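Quick one tonight, the writeup for Aoi is due and I'm procrastinating.

So the burger rig. Three clear tracks, a little white holder on each, play food standing up in the holders so the gripper can get at it from the side. I've been training a policy to pull the pieces in order and stack them, wrist camera only. Took 192 demos in December, threw out 16 where I fumbled the teleop, trained on the rest.

First result: bad! It would go for the right track, stop short, hover. Hover some more. I blamed the network for two days. Then Tomomi Ikeda looked over my shoulder and asked why I was normalizing the gripper width with the stats from the old Drumwood set. Well. Because I copied the config. Retrained overnight with the right numbers and the hovering mostly went away. 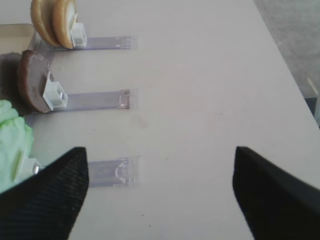 Next thing was chunk length. I'd been predicting long chunks becuase they look smooth, but by the end of one the arm is going on stale information, and with parts this close together it doesn't take much to clip the neighbor. Cut it in half. Motion is jerkier, success is up. Full sequence worked in 108 trials out of some 150, which I'll take.

Lettuce is still the worst of them. Soft edge, ruffly, the policy never seems sure where to close. Buns are easy. Patty in between, fails mostly on the release.

Still to do: swap the holder order and see if it learned the food or just the postion. I have a bad feeling. Also need to rename checkpoint 2217 before I overwrite it, again.

OK back to the writeup. More when the swap runs are in.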